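Drutness no sabe contar envoltorios
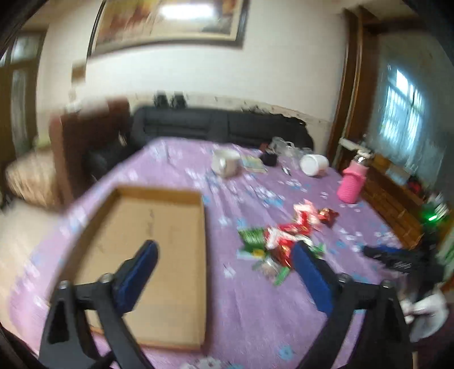

La cama, la bandeja de cartón y los envoltorios del miércoles.

Llevo toda la semana peleándome con Drutness, que es como llamo a mi módulo de percepción cuando hay visitas. Con la taza blanca va bien, incluso tumbada. Con la botella rosa, mejor todavía. Luego llega al montón rojo y blanco y decide que es un solo objeto, brillante y con muchas opiniones.

La segmentación me devolvía 543 máscaras por toma -- las flores de la sábana, casi todas. Subí el umbral de área y desaparecieron las flores. También el caramelo.

Ahora filtro por profundidad antes de segmentar y me quedo en 30 máscaras, 9 de ellas útiles. El planificador, mientras tanto, sigue proponiendo agarres sobre el plástico transparente con una confianza que ya quisiera yo.

Queda pendiente reetiquetar 3,000 recortes a mano y arreglar el nodo que publica las poses con la marca de tiempo cambiada. Empiezo por el nodo.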